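The Peace Month Packet

The packet came to the motherhouse in June, in a box marked Dikell Printing, 13 copies short. Emil Hubmann checked the delivery slip against the order, entered the difference in the ledger, and telephoned the printer. The printer's clerk said the remainder would follow. Emil wrote down the time of the call, 9:40, and the clerk's first name.

He was the only layman in the office. The sisters had hired him to manage mailings, and his job description listed mailings, postage, stock and the maintenance of the address file. It did not mention content. The packet's content that year was Ondent, a river district where two parishes had stopped burying their dead in the same cemetery. There were four weeks of readings, a page of background, a prayer for each week, and a sheet for collecting money toward a shared well.

Emil proofread everything because the address file taught him to. A wrong digit in a postal code sends an envelope to another state. On page six he found that the second week's prayer asked for the reconciliation of "Upper and Lower Skarex." On page two the parishes were called Upper Skarex and Old Skarex. He put a pencil mark in both margins and took the copy down the hall to Sister Lévesque.

She had written the packet. She read both pages standing up.

"Lower is what the upper people call it," she said. "Old is what they call themselves."

"Which is on the map?"

"Neither. The map says Skarex."

He asked which she wanted. He explained that 300 copies were already printed, less the shortage, and that a correction slip could be inserted at a cost of one sheet for every four slips, plus the cutting. He could have them in the envelopes by Tuesday. He needed only the wording.

Sister Lévesque sat down. She said she had taken the prayer from a letter written by a catechist in the upper parish, and the background from a deacon in the old one. She had corrected the grammar in both. She had not thought to correct the names.

"A prayer that uses the wrong name is going to be read aloud there," she said. "We send them 100."

"I have them down for 100, yes. Fifty to each rectory."

"They'll each find the page."

Emil considered this as a distribution problem. The two rectories were on one delivery route. If the slips went to Ondent alone, the cost fell by two-thirds, but the houses elsewhere would pray for a parish under a name it disliked. If the slips went to all recipients, the wording still had to be settled, and any wording that satisfied one rectory would be noticed at the other. He set this out for her in that order.

She asked what he would do with an address that had two names on file.

"I use the one the person signs with," he said.

"And if two people at the address sign differently?"

"Then I send two envelopes."

She looked at the page for some time. Then she took his pencil and wrote on the back of the delivery slip: In the second week, for "Upper and Lower Skarex," please read "the people of Skarex, who share one river." She crossed out everything after Skarex. She restored "who share" and crossed it out again.

He typed it as it stood, ending at Skarex. The slips were cut on Monday afternoon and he inserted them himself at page six, square to the gutter, so that they covered the line without covering the response. The 13 missing copies arrived the same day. He put slips in those as well and amended the ledger.

In the fall a letter came from the old parish, thanking the sisters and asking for a second set of the prayers. The letter from the upper parish came nine days later and asked for the same thing. Both gave the return address as Skarex. Emil opened the file, found the two entries, and left them separate. He made a note of the dates beside each and went to see how many packets were left on the shelf.

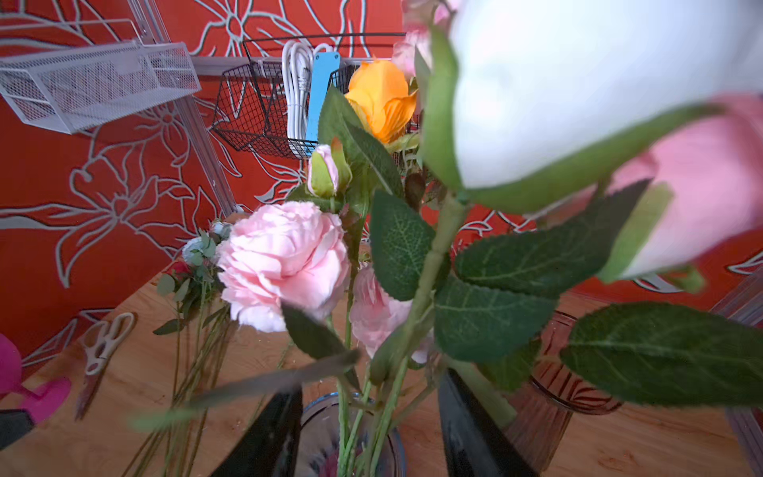
Pink peonies and a rosebud against lily wallpaper.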